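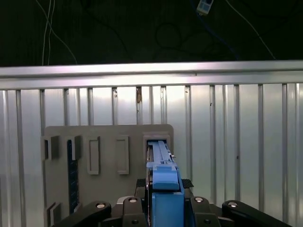
La ficha cubre el puesto de desmontaje de equipos de sobremesa Naluvell, revisión 2. El puesto se usa para retirar memoria, unidades y tarjetas antes de clasificar las piezas. Las piezas pequeñas se dejan en la placa gris de alojamientos rectangulares en relieve, con las esquinas superiores redondeadas; los alojamientos forman una fila y no todos tienen la misma altura. Responsable: Gregor Tennant.

## Contenido

- `registros/`: 89 fichas de desmontaje, una por equipo
- `piezas.csv`: 17 columnas, separador `;`
- `notas/`: incidencias en texto libre – sin formato fijo

## Estado de los equipos

La torre se trabaja tumbada y sin panel lateral. El campo `zocalo` admite `vacio`, `ocupado` o `sin_dato`. Los cables se anotan por color y no por función.

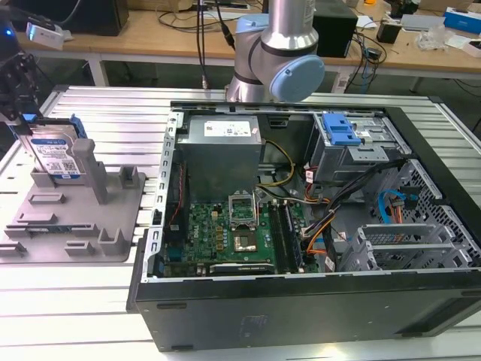
*Fig. 1. Torre abierta sobre la mesa ranurada; zócalo de CPU vacío.*

## Unidades

Cada unidad se registra con su soporte (`caddy`) si lo lleva. No se separan en este puesto; eso se hace en Castow. 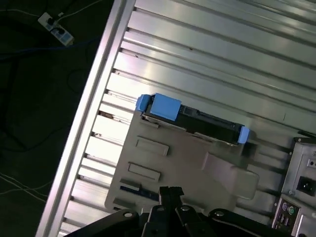 *Fig. 2. Soporte de disco negro con extremos azules, apoyado en la bandeja gris.*

## Limitaciones

- Casi 80 fichas no indican capacidad.
- Los códigos del lote Leite están sin revisar.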